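**Skaneck polymer** is a soft, rubbery plastic made largely from pine resin, named after the town where Jummai Akande and Iddrisu Agbenyega first cooked up a usable batch. It belongs to the wide family of plant-based plastics, and it is fondly known among its makers as "the amber stuff," thanks to its deep honey color before any pigment goes in.

## Making

Cleaned resin is warmed gently with a plant oil and stirred for 9 hours, a slow business that rewards patience. The early Fallport trials used 600 grams of resin at a time, and later ones 800. 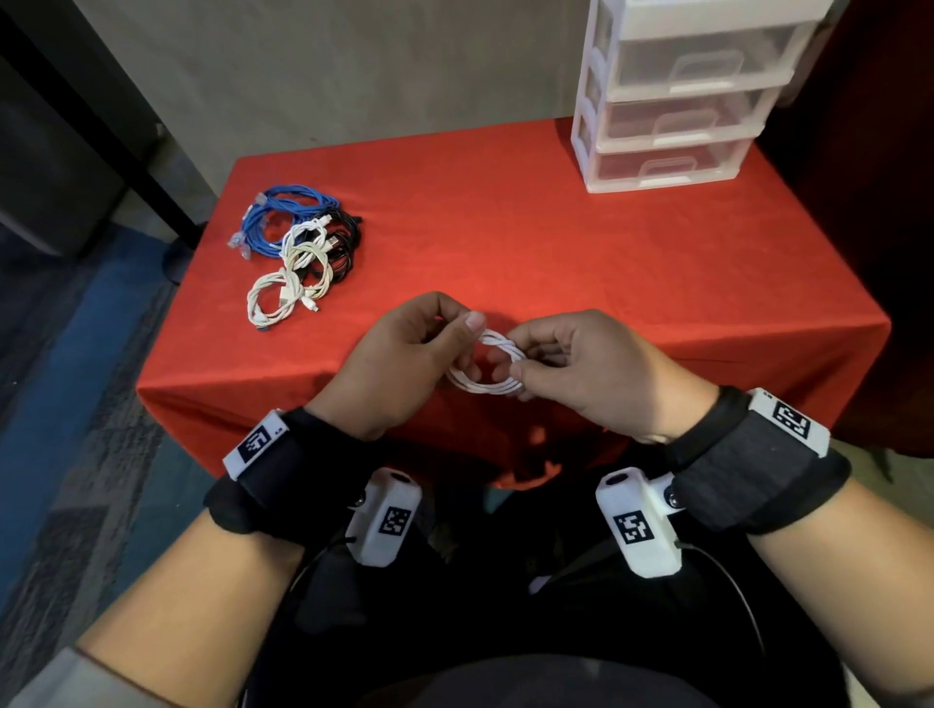
A white cable, held in both hands over a red cloth.

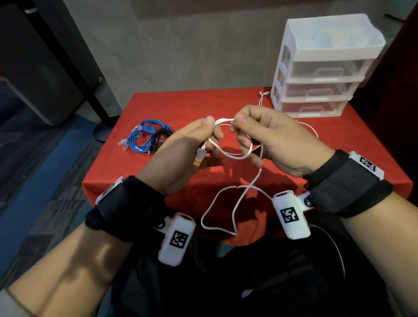
## Uses and limits

The material bends happily and takes dye well, so it has been tried in grips, seals and the outer covering of wires. It does soften in strong sun, though, and a long test at the Nwosu works, covering 1,388 samples, found that thin sheets grew sticky by late summer.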